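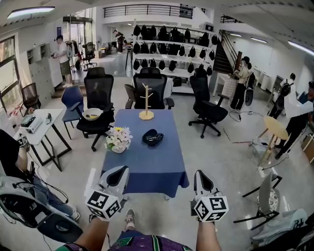

Ironing a tablecloth vs. steaming it (and does anyone still starch?)

mundbridge_linens
Okay, I finally have to ask, because my sister and I have been going back and forth since November. I do table setups for small parties out of the Dunbar hall and I have ALWAYS ironed my cloths flat, slightly damp, wrong side up. She hangs hers over the shower rail and goes at them with a steamer, and she swears you can't tell the difference from the doorway. Who's right? Cotton mostly, a few poly blends.

yeshi_endale
Iron, iron, iron! I love a crisp cloth so much it's a little embarrassing. Steaming is great for curtains but a fold line down the middle of a table just laughs at it. My routine is 2 passes: one on the back with the cloth damp, then a quick one on the front along the creases. Then straight onto the table, no folding in between (I drape it over my arm and walk very carefully).

KhurramM
Going to disagree a bit. For poly blends the steamer wins every time. I scorched a lovely blue one years ago with an iron set for cotton and I still think about it. What I do now is put the cloth on the table first, then steam it right there, pulling the edges down gently as I go. Takes me 4 minutes. Put a towel under it if you care about the tabletop!

Skalska
Khurram, steaming on the table is how my mother's dining table got a white bloom all over the finish. Towel or no towel. Please be careful, everyone.

KhurramM
Fair point, mine is a folding table and I'd cry less over it. Wouldn't do it on anything polished.

zestau631
Nobody answered the starch part! Yes, I still starch, and it's wonderful. Light spray, wait a minute so it soaks in, then iron. If you get white flakes you ironed too soon or sprayed too much. Also, roll your cloths on a cardboard tube for storage and you skip half of this argument.

yeshi_endale
The tube!! I got 3 from a fabric shop for free, just ask at the counter. Game changer for the long ones.

mundbridge_linens
Rolling them tonight. I'll try the steamer on the blends too, but I'm not telling my sister yet.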